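I moved into the apartment on Brorelness in March, and the first electric bill was 88 dollars. The second was 41. I didn't change much between them except how I cook, so I've been writing down what I do in case I slip back.

The old habit was to turn on the oven most nights. A frozen pizza, a tray of potatoes, whatever. It takes a long time to get hot and it heats the whole kitchen, which was fine in winter and less fine once the weather turned. The month I stopped, I also stopped leaving the space heater on in the bathroom, so I can't say how much of the drop came from which.

Now I cook one big pot of beans or lentils early in the week and eat from it until it's gone. Dry beans come from Prokopenko, the grocery two blocks down, in bags with no label except the price. I soak them overnight, change the water, and simmer them with an onion and a bay leaf. Salt goes in at the start. I've read that this makes them tough and I haven't noticed it. 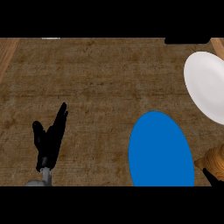

*Brown wood, a bit worn.*

The first night I eat them plain with rice. The second night they get fried with garlic and a spoon of tomato paste. By the third night I'm tired of them and they go into soup with whatever greens are left — usually cabbage, because it keeps.

Bread was harder to work out without the oven. I tried flatbread in a dry pan, 200 grams of flour with enough water to make a soft dough, a little oil, and a rest under a towel while I do something else. The first ones came out like crackers. I was rolling them too thin and leaving them on too long. They're better now, though they still go stiff by morning.

I set the thermostat to 68 and left it there. It's an old Rakon with a dial that sticks, so it may not be telling the truth.

The other thing is the freezer. I keep a bag for onion ends and carrot peels and boil it down when it's full. My last batch of stock was bitter, I think from too many broccoli stems, and I poured half of it out.

Next I want to try chickpeas. The shop on Grorkeck has them cheaper, but it closes at 5 p.m. and I keep missing it.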